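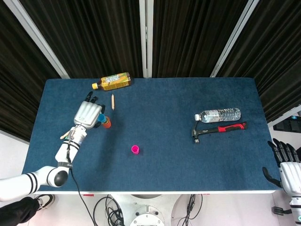

What does the Galtemon hardware wallet do that a phone wallet can't?

It keeps the private key on a separate chip and signs transactions there, so the key never passes through the phone or the computer. Everything else in the package, including the portfolio view and the swap feature, is ordinary software that you could get elsewhere for free.

Galtemon review, firmware 3
3 August 2021

I used the Galtemon as my only signing device for a month, with the Cova desktop app on a Linux laptop and the mobile app on an older Android phone. I paid for the unit myself.

Setup

First start asks for a PIN, then shows a 24-word recovery phrase one word at a time. You confirm the phrase by entering all 24 words again. There is no option to skip this step or to check only a few words. A passphrase can be added later under Security, and the device treats each passphrase as a separate wallet. A mistyped passphrase therefore opens an empty wallet with no warning. The manual covers this in a footnote, and it should be on the first page.

Signing

The screen shows the full receiving address over two pages. Amount and fee are on a third. For plain transfers this is all you need. Contract calls are weaker: the device decodes token transfers and approvals, but anything more complex appears as a raw hash, and you have to turn on blind signing to continue. Blind signing is off by default and turns itself off again after each session. I would keep it that way.

Token approvals show the spending limit in full. An unlimited approval is labeled "unlimited" on the screen, where the older Lindemann device prints a long number and leaves you to work it out.

Software

Cova is stable but slow on accounts with a long history. My main account has 3668 transactions, and the first sync stopped once and had to be restarted. Later syncs fetched only new entries and gave no trouble. CSV export works, although fees are listed as separate rows - check this before you pass the file to any tax program.

The swap feature routes through Skilum. Quotes include a service charge that is folded into the rate, so it does not appear as its own line. I compared 2 quotes against the same pair on a public exchange, and both were worse. I did not use it again.

Recovery

I wiped the device and restored it from the phrase. All accounts came back with the same addresses. I then restored the same phrase in a software wallet from another maker, using a test account with no funds in it, and the addresses matched there too. The derivation paths are listed in the manual.

Verdict

Good address display, sensible defaults, weak contract decoding. Suitable for holding coins and making plain transfers. If you sign contract calls every day, wait for the decoder update that Galtemon has announced for September.

Dong-hyun Yeo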